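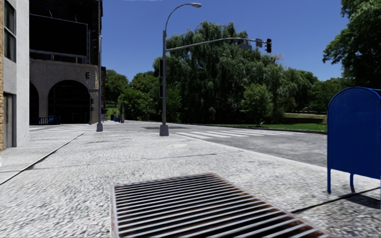 Public Art and Its Sites – Notes for Week 2

Hi all. I've typed these up from what I said in class, plus a few things I forgot to say. They're no substitute for the reading, but if you missed the session they should get you through the seminar.

We started with the old question of what makes a piece of art "public." My own answer keeps changing. In the first half of the twentieth century you could mostly get away with "it's outside and the city paid for it." A general on a horse, a fountain, a plaque. Then the big abstract pieces arrived in front of office towers, and people began grumbling about sculpture dropped on a plaza with no thought for who eats lunch there. Some of you grumbled too when I put the slides up – good! Hold on to that feeling, you'll need it for the essay.

The term to learn is site-specific. A site-specific work is made for one place and loses something (maybe everything) when you move it. Compare it with what I called a visiting work, which was made in a studio and could sit happily in any number of cities. Most commissions land between the two, and the artist's statement will nearly always claim the first.

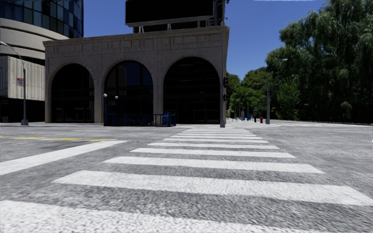
Scale is where students go wrong, so let me repeat the bit about distance. People don't meet a street sculpture the way they meet a painting. They come at it on foot, and it grows. Think of walking over a wide crosswalk toward a low stone building with arches: the white bars near you are huge, the far ones squeeze into thin stripes, and the arches stay small for quite a while. An artist who only looks at a model on a table misses all of that approach. Please walk toward your chosen work at least twice before you write a word about it, from different directions.

Our case study was Darna, by Crescencio Sarmiento, commissioned for Juhl Square in Haststead. It's 1,265 strips of dyed sailcloth hung from cables between the lampposts. The fabric came from worn-out boat covers, and local residents did the stitching over one very long November. The original plan called for 2,000 strips. Sarmiento cut it back after hanging a test section and deciding it blocked too much sky, and I think he was right, though a few of you disagreed pretty loudly.

Things we argued about:

Who is the author when other people do the sewing? Sarmiento's name is on the sign and the stitchers are listed in the leaflet. Is that enough?

Does the sponsor matter? Dindanix paid for the cables and the lighting, and its logo is on the leaflet too. One group felt this changed the work, another group shrugged.

What happens when the cloth fades? Sarmiento says he wants it to. The square's managers would like it replaced. I'm on the artist's side, but I can see why someone looking at gray rags all winter wouldn't be.

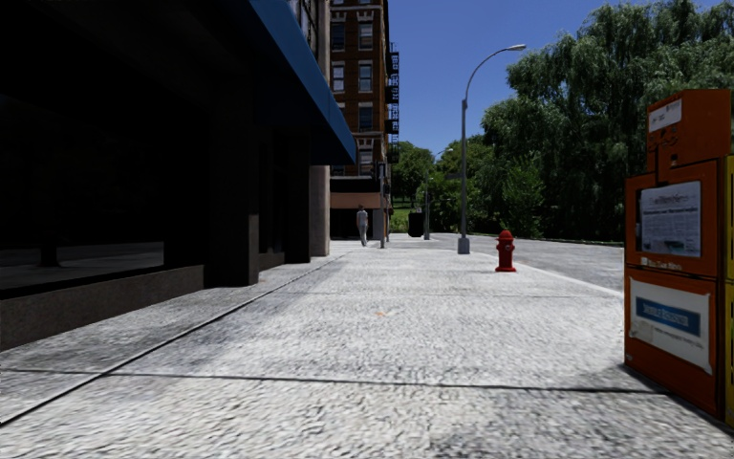 The fading question leads into next week, when we'll talk about temporary work and how it gets remembered. If a piece comes down after a season, all we have left is photographs, drawings, letters and gossip. Some artists treat those leftovers as the real work and sell them – which opens up a whole other can of worms.

For the seminar, pick one public work you can get to in person. Bring a page of notes made on the spot, messy is fine, and be ready to tell us where you stood, how long you stayed and what other people were doing near it. I'm less interested in whether you like it.

Essay topics go up on the course page before then. If you want to write on a work that's been removed or destroyed, come and see me first so we can check there's enough material to go on.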